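What went wrong with the sorting arms
Poppy Dawber

So our two-arm brick sorter kept freezing, and it took me most of August to find out why! The left arm would stop dead 23 minutes into a run, fault light and everything.
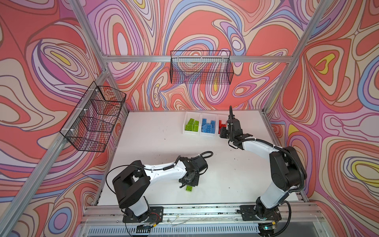 I blamed my code first (of course). Then I went through 273 log entries and every single stop came right after a voltage dip on the shoulder motor.
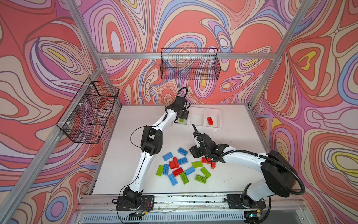 The Voltell supply was the culprit – one loose screw terminal. I tightened it and we've had 30 clean runs.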